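Notebook – hotel hygiene trial, Muvisville
7/8/22
2 min read

Continued from the last entry. I write down what we agreed for the guest rooms, so that the colleagues on the late shift have the same text as me.

The hotel gave us 6 rooms on the second floor. They stay closed to guests for one night after each check-out, and we use this time for the surface tests. Reception keeps the key cards in a separate envelope. Please sign when you take one, also for a short visit.

Points to swab: door handle inside, light switch by the bed, tap, remote control, telephone. Last time we did the telephone only in half of the rooms and the numbers could not be compared. The order must be the same in every room, starting from the door.

Contact time of the Nanov solution is 30 minutes on hard surfaces. I know that housekeeping finds this long. They asked if they can wipe after ten, and I said no for now – we can try the shorter time as a separate run, but not in the same rooms.
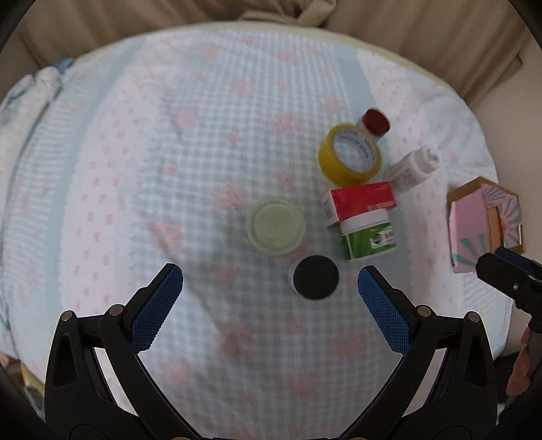 The second question from housekeeping was about the corridor. The lift buttons and the handrail are touched by everybody, and it makes little sense to have very clean rooms behind a dirty corridor. I agree with them. The corridor is not in the plan that Taltora signed, so I have written to ask if we may add it.

Air: the unit from Won ran in two rooms with the window shut. The display showed 4000 at the start and I did not find the unit of measure in the manual. To check before anybody puts this number in a table.

Still open:
– new labels, the old ones come off in the cold box
– who collects the swabs when the lab closes early
– the result sheet for November is missing one page, I looked in both folders

Next entry after the second round of swabs.

Contact: Taltora field notes, Muvisville office
© Taltora
Back to top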